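Why do we have thumbs?

Hold up your hand and give it a wiggle. Four long fingers, and then that short, stubby one sticking out at the side. It looks a bit like the odd one out, doesn't it? But your thumb is one of the cleverest bits of your whole body!

Your fingers have three bones each. Your thumb only has two, but it sits on a special joint near your wrist, shaped like a saddle on a horse. The saddle lets it swing forwards, backwards and right across your palm, so the tip of your thumb can touch the tip of every finger on the same hand. Try it now, starting with your little finger. Scientists call this an opposable thumb.

Chimpanzees and gorillas have opposable thumbs too, although theirs are shorter compared with their fingers. Koalas go one better and have two on each front paw, which is brilliant for hanging on to branches. And giant pandas have a sort of pretend thumb! It's really a wrist bone that has grown extra big, and they use it to hold their bamboo while they munch.

Now for the fun part. Ask a grown-up to tape your thumbs gently to the sides of your hands with soft paper tape. Then try to:

Do up a button
Write your name
Peel a banana
Turn one page of a book

Tricky! Hajnalka Kun tried this with her class in March, and the banana got very squashed indeed. 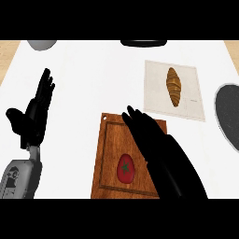
So where are the muscles that do all this work? Some are in the soft, squishy pad at the bottom of your thumb. Press it with your other hand while you move your thumb about and you'll feel them tighten. Others are much further away, up in your forearm, and they pull on your thumb with long cords called tendons. Stick your thumb out as far as it will go, like a hitch-hiker, and look near your wrist. Can you spot the cords popping up under your skin?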